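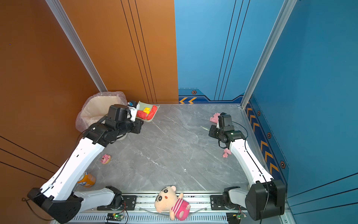

Chapter 3
Reading a Beauty Label

Most of us choose a moisturizer the way we choose a birthday card. We pick it up, we like the color, we read a line or two on the front, and into the basket it goes. I did this for years, well into my training as a skin therapist, and I still do it on vacation when the store is small and the sun is strong. But if you plan to work with clients, sooner or later somebody will hand you a jar across the treatment table and ask, "Is this any good for me?" You will want to have something better to offer than an opinion about the lid.

This chapter is about the back of the jar. We will spend most of it on the ingredient list, with a shorter section near the end on dates, symbols and storage. You do not need any chemistry beyond what we covered in Chapter 2 (if the words "emulsion" and "humectant" have already slipped away, go back and have a quick look — I'll wait).

A case to keep in mind

Roos Jacobs runs a small treatment room in Levmont and sees a good many clients with dry, easily irritated skin. One October a longtime client, Bram Geerts, came in with red patches along his jaw. He had changed nothing, he told her. Same soap, same razor, same cream from Vallo that he had used all summer. Roos asked him to bring everything in, and on the next visit he emptied a paper bag onto her counter.

The cream was indeed from Vallo, but it was a different cream. The summer one had no added scent. The new one, in a jar of the same shape and nearly the same green, listed "parfum" in the middle of its ingredients, with two named fragrance components at the very end. Bram had picked it up in a hurry. Roos suggested that he stop using it and see his doctor if the redness stayed, and she wrote both product names on his card.

We will come back to Bram's two jars several times, so try to remember them. Notice for now that Roos did not guess. She asked to see the packaging, she read both lists from start to finish, and she sent him to a doctor for anything beyond her own work.

3.1 The order of the list

Ingredients are generally listed by weight, with the largest amount first. In a light lotion the first word is very often "aqua" or "water," and that is nothing to be disappointed by! Water is what makes a lotion spread. Ingredients present at one percent or less may follow in any order the maker likes, so a lovely plant extract in the lower half of the list may be there in a very small amount, or in a slightly less small one. The label alone won't tell you.

Before you read on, fetch a cream or lotion from your own bathroom and keep it beside you. Copy its first five ingredients into your notebook, leaving a wide margin. You will be filling that margin in as we go.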